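Home and Living Board > Living Room > Light gray loveseat, what do you do about the throw?

Roxana_D
Posted 6/30/21

We bought a light gray loveseat for the front room in April and I can't settle on what goes on it. It's the Somogyi with the curved back, one long seat cushion and short black legs. The wall is gray and the floor is gray plank. We already have one square pillow in a gray so close to the upholstery that it nearly disappears.

My question is about loose cloth. Something light gray always ends up on the seat in a heap. I would like to either fold it properly and call it a throw, or put it away and leave the seat clear. My husband thinks a heap is fine. What do people with small sofas do?

Budget is not large. The loveseat was $507 and I don't want to spend much more on that corner.

polholm_villads
Posted same day

Fold it in thirds lengthwise and hang it over one end of the back. With a rounded back it will slide, so leave more of it behind than in front. I've had one on mine like that for years and I fix it when I walk by.

If you buy a new one, get a heavier weave. Thin ones wrinkle as soon as anybody sits near them.

JarmilaM
Posted same day

I disagree with hanging anything over a curved back. It never sits straight and you lose the shape, and the shape is what you paid for. Fold it into a square and put it on the seat at one end, pillow at the other. Or keep it in a basket.

Also, gray on gray on gray. I'd want one thing in that room with a color in it.

polholm_villads

A square on the seat takes up half of a loveseat. Two people can't sit down without moving it.

JarmilaM

Then they move it. It takes a second.

Roxana_D

There are two of us and a dog, so it would be moved all day.

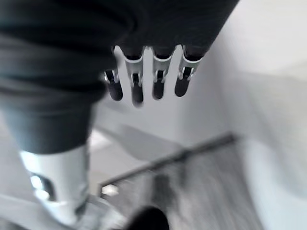
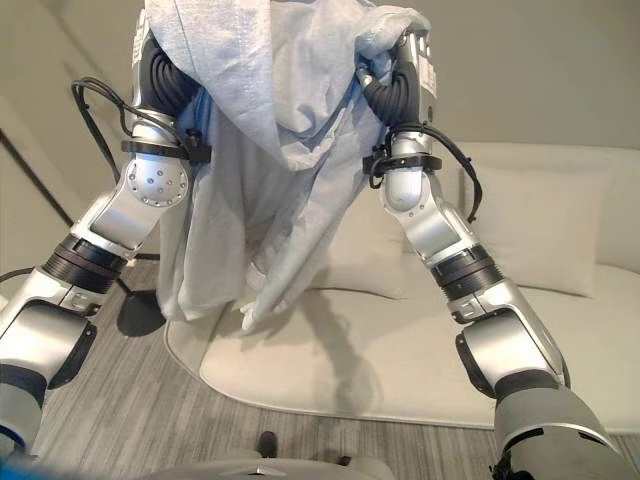
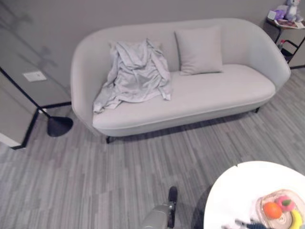
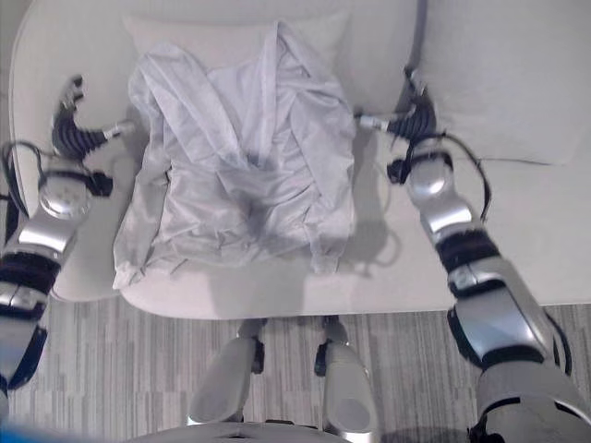
How do you get wrinkles out of a thin throw without an iron?
Hang it in the bathroom while someone showers, smooth it down with your hands, and leave it hanging until it is fully dry.

Copied that last bit from the care leaflet that came with my Jastine throw, in case it helps anyone. It works on cotton. I haven't tried it on anything else.

anikodudas
Posted next day

The grays go together fine. I wouldn't worry about matching. The pillow is the thing I would change, because it's too close to the sofa. A darker gray or a rust would do it, and then the cloth can stay pale.

On folding, I do it on the seat itself. Lay it flat, bring the sides in, then fold down from the top. If it's a robe or a shirt and not a real throw, it belongs on a hook. We put one behind the door and the sofa has been clear since.

JarmilaM

Agree on rust. Agree on the hook too.

polholm_villads

I'd leave the pillow. A rust pillow is the first thing everyone buys for a gray sofa and they're tired of it in a year. Go with texture. Corduroy or a chunky knit in the same gray shows up better than you'd think.

anikodudas

Texture doesn't show from across a room, at least not in mine. We have north light and everything pale goes flat by the afternoon.

polholm_villads

Mine faces west, so that may be the difference.

IlonaV
Posted two days later

Has anyone washed the seat cover on this model? The tag on mine says spot clean only, but it's pale enough that I'm going to have to do something. I have the same single cushion with the piping along the front.

Roxana_D

I haven't tried. The store told me the cover comes off but not to put it in the machine because the piping can pucker. I've used a damp white cloth and a little dish soap on one mark, and it came out. Let it dry before you decide, it looks worse wet.

IlonaV

Thanks. I'll do a spot on the back first.

JarmilaM

Seconding the back. I washed a piped cover once, a different brand, and the front edge never went flat again. A replacement was $224 and took weeks to come.

Roxana_D

Update for those who asked. I put up a hook for the clothes and folded an actual throw over the left end, the way Villads said. It does slide. I ordered a pillow cover from Tritulora in a dark green as a compromise and I'm keeping the old insert. If the throw keeps ending up on the floor I'll try the square on the seat.

polholm_villads

Put a strip of rug gripper under it at the top of the back. Cut it narrower than the throw so it doesn't show.

Roxana_D

I have some left over from the hall runner. Will try it tonight.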